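4. Washing and drying dark clothes

Before the first dark load, read section 3 (levelling the feet). A Plarkari washer-dryer that isn't level will walk, and it has no sense of direction.

4.1 Sorting

1. Empty all pockets. The drum treats a paper tissue as confetti and will share it fairly among every garment you own.
2. Turn black and navy items inside out. Fasten zips and hooks.
3. Wash new black cotton on its own the first time. The label may promise that the dye is fast. It is often fast in the other sense.
4. Lay T-shirts out flat and smooth them before deciding they are clean enough to skip. Deodorant marks hide in folds.

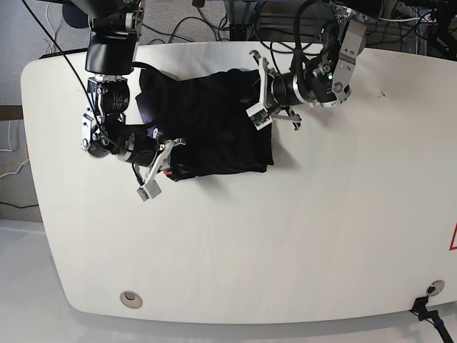 4.2 Choosing a programme

1. Turn the dial to DARKS. The display shows 74, the length of the cycle in minutes. The last of these minutes is longer than the others.
2. Press TEMP until 28 appears. Older Trurthorpe models show a snowflake and leave you to guess.
3. Add liquid detergent to the left-hand drawer, up to the lower line. Powder can leave pale streaks on black cloth.
4. Close the door until it clicks. If it doesn't click, there is a sock in it.
5. Press START once. Pressing it again pauses the cycle, and pressing it a third time only makes you feel better.

Note: The Figueiredo spin setting is meant for towels. Used on a T-shirt it will give you creases with real staying power.

4.3 Drying

Take the load out within 16 minutes of the end tone. After that the machine tumbles the drum now and then to keep creases down, with mixed results.

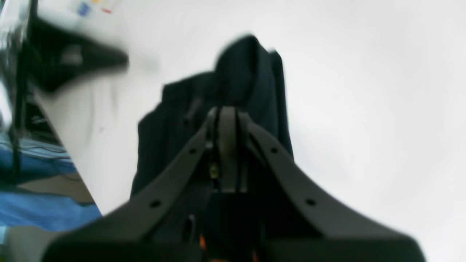

Cotton tops can go in the dryer on LOW, five at a time at most. Anything with a printed front should be dried flat or on a hanger. Clean the lint filter after each load, including the loads you thought were small.

CAUTION: Do not open the door while the red lamp is lit. The lock releases when the drum has cooled, and pulling harder does not cool it.

If the lamp stays red, switch off at the wall and see section 7, or order a replacement lock from Tesari spares.

Revised 2018-05-11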